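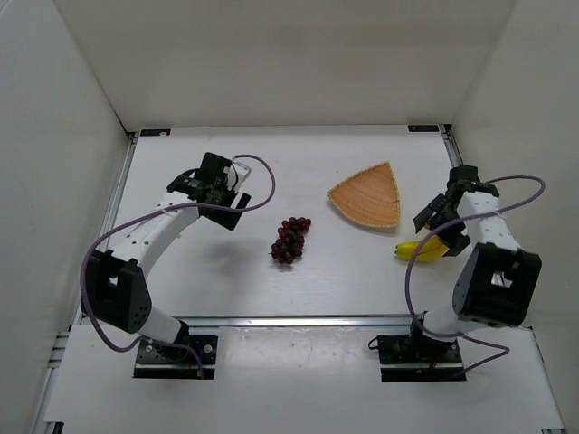
Fruit in a basket or loose on the side?
Kitchen & Home > Storage

mollow_hen
Settle something for us please. I've got one of those shallow woven trays, sort of a rounded triangle with a braided edge, and I want the grapes and the banana in it together. Other half says bananas turn everything else to mush and the basket is "only for show". It cost me 6 quid at the Notport market, I'm blooming well using it!

gough73
Your other half's right about bananas. Hang them on a hook, away from the rest. And grapes belong in the fridge, I wouldn't leave them out past teatime.

tinpotjan
Disagree on the fridge, cold grapes have no taste at all. Mine sit out in a woven bowl for 3 days and they're lovely (red ones, unwashed).

gough73
3 days in December maybe. Try it in a heatwave and you'll be breeding fruit flies.

mollow_hen
Fair point, we had flies last summer. Does juice stain the weave though? Dark grapes, so I'm a bit nervous.

lerno_lad
It can do. I put a bit of kitchen roll under mine. Wipe with a damp cloth and dry it straight off, don't soak it or the rim goes wonky.

tinpotjan
Kitchen roll looks awful. Use a cotton napkin.

mollow_hen
Napkin it is. Banana's still going in, sorry gough!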